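Search this site Search Go

Notes for the Engelbrecht Hall talk: "Mending, and why I got hooked"

(Slide 1. Wait for the lights. Say hello. Water is on the left this time!)

Right, so I've got forty minutes and far too much to say, so shout if I gabble. I want to talk about mending things at home, mostly bedding and tea towels, because that's what's piled up in my airing cupboard, and a bit about how the mending group in Gidby got going.

(Slides 2 and 3, click straight through, don't stop.)

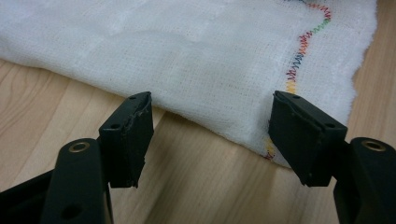 Pale cloth and coloured thread, my favourite pairing. 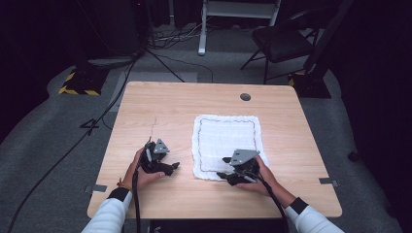

One reply to the newsletter said that visible mending is all very well on a cushion, but what about a sheet you have to sleep on, where every ridge of thread digs into your hip? I love this reply. I've read it out at every talk since, and I'm going to spend a good ten minutes on it now.

(Slide 4, the sheet.)

So, sheets. They nearly always go in the middle first, where you lie, and the sides are as good as the day you bought them. The old answer is sides to middle. You cut the sheet down the centre, top to bottom, swap the halves over and join the two outer edges. Then you hem the worn bits, which are now hanging down the sides of the bed where they don't matter. My gran's generation did this without thinking and I had to look it up (twice).

The seam. This is what people worry about, and they're right to. If the outer edges are selvedges, butt them together and whip them flat by hand. Don't overlap them. I did my first one with a great fat French seam, very proud of myself, and it was like sleeping on a kerb.

(Pause here for the person who always says "just buy a new one". Be nice.)

Holes are another matter. For a small one I darn, with thread a touch finer than the cloth, and I stop well before it's solid. For anything bigger than my thumb I patch from underneath with a bit of old pillowcase. Old, please! New cotton shrinks in the wash and puckers the lot.

(Slide 5, thread. Pass the reels round, and get them BACK this time.)

I buy mine from Istance when they have the end-of-line boxes out in April. Last time I came home with 2 boxes and a lampshade. Ask me about the lampshade in the tea break.

(Slide 6, the numbers, keep it quick.)

The Gidby group has been going seven years. We keep a notebook by the door and it's up to 2,844 mends. Of those, 128 were zips, and I did hardly any of them because I hate zips. If you're good at zips, come and find me afterwards, I mean it.

(Slide 7, Bresesach.)

Bresesach started their own group after we went over with a car full of scrap fabric. They do theirs in the evening, we do ours at ten in the morning, and they get a much younger crowd. I think we should try evenings too. I've said so at every meeting and I'll say so again tonight.

(If short of time skip the moth bit and go to wool socks. Mention the sign-up sheet. Questions.)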